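Breneo Countertop Dishwasher
Set-Up Guide, Section 3: Finding a Spot and Running Your First Wash

Welcome back! If you have come straight from Section 2, your Breneo is out of its carton and the packing tape is off the racks, so the hard part is behind you. Please take your time with this section. A dishwasher that is set down well at the start will give you very little to think about afterward, and moving one once it is full of water is no fun at all. 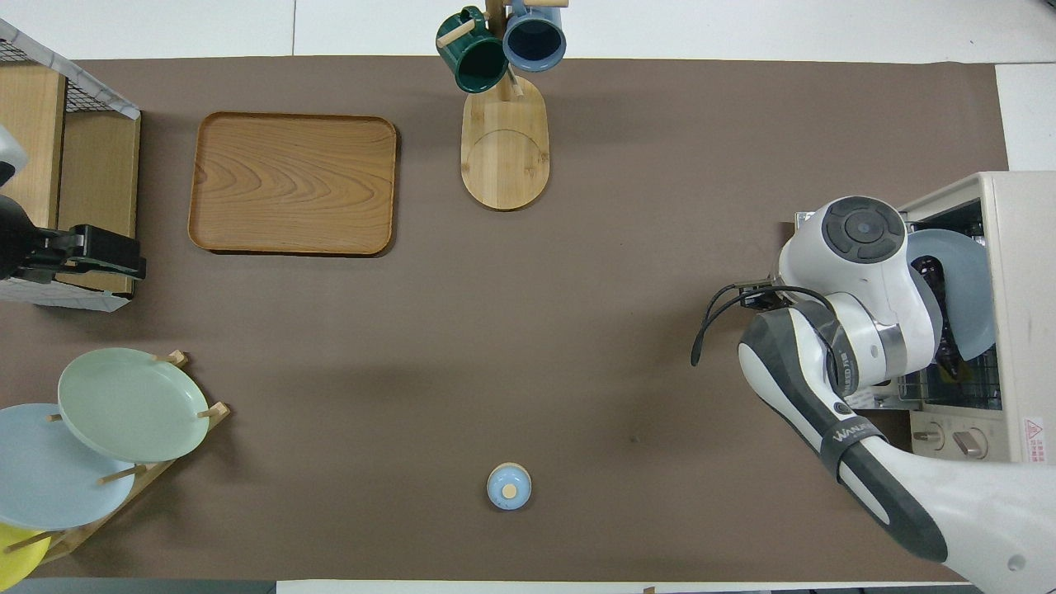
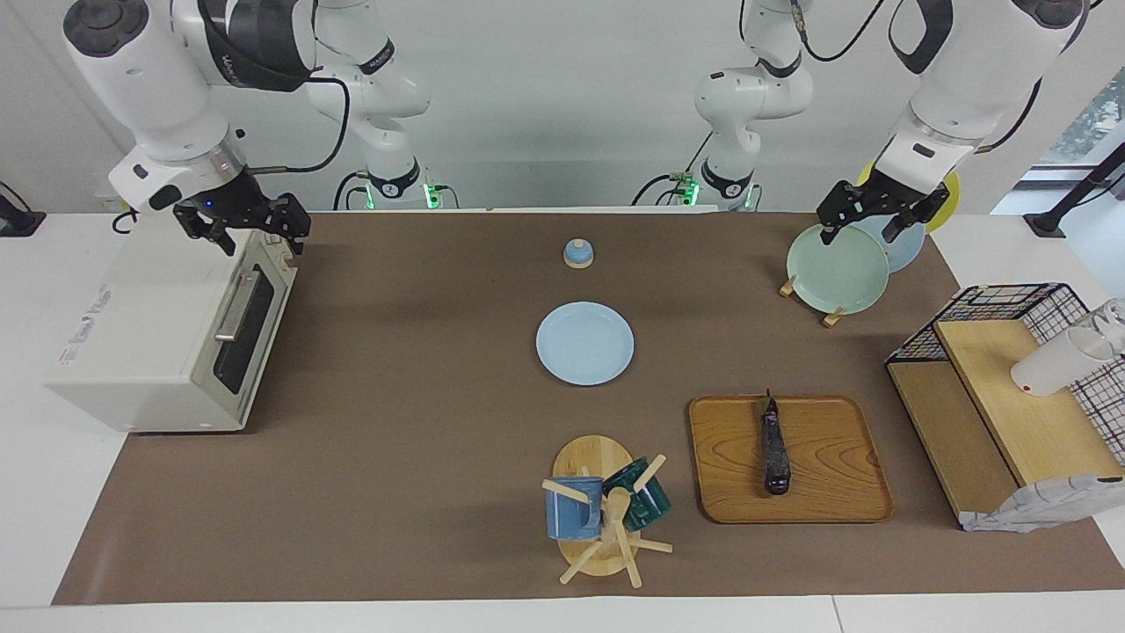 Fig. 3-1. Tabletops with a brown mat. The open dishwasher is in the first picture, the toaster oven in the second.

Choosing the spot

1. Pick a flat, sturdy counter or table close to a sink and a grounded wall outlet. A wobbly card table might hold the machine when it is empty, but please don't trust one with a full tank and a load of dinner plates.

2. Leave at least 2 inches of open space behind the machine so the drain hose can curve gently on its way out. A kinked hose is the most common reason for a slow drain, and the kink is nearly always right behind the cabinet where it is hard to see.

3. Open the door all the way before you settle on the final position. Check that it clears the faucet, the fruit bowl, and whatever else lives on your counter.

4. Lay a level across the top, front to back and then side to side. Turn the front feet a little at a time until the bubble sits in the middle. (If you don't own a level, a shallow dish of water does pretty well.)

CAUTION: Do not plug the dishwasher into the same extension cord or power strip as a toaster oven, kettle, or other heating appliance. Plug it directly into the wall.

Connecting the drain hose

5. Push the straight end of the hose onto the drain outlet until you feel it click, then give it a light tug.

6. Hang the other end over the edge of the sink using the Hurnness clip packed in the accessories bag. The end should point down into the basin and stay above the water line, even if you have dishes soaking.

Note: If your sink has an extra-thick rim, the wide Leclerc clip (sold separately) will fit it.

The first wash

7. Run the first cycle empty. Lift the fill cap, pour in water slowly until you hear the beep, and close the cap.

8. Select Normal and press Start. The cycle takes roughly 75 minutes, and you will hear some humming and a few pauses along the way. Those are fine.

9. When the cycle ends, wait 14 minutes before you open the door. The steam inside is quite hot at first, and this gives it a chance to settle.

10. Wipe the door seal with a soft cloth and look under the machine for drips. If you find any, go back to step 5 and seat the hose again.

Once you are ready for real dishes, scrape off the big scraps and stand plates upright in the rack with a little air between them. Cups and bowls go face down. Use 2 teaspoons of powder detergent for a full load, and less if your water is soft.

For a hose that will not click into place, see Section 6, or write to Ladi Nwankwo at the Jidelen customer desk and mention the model name on the back panel.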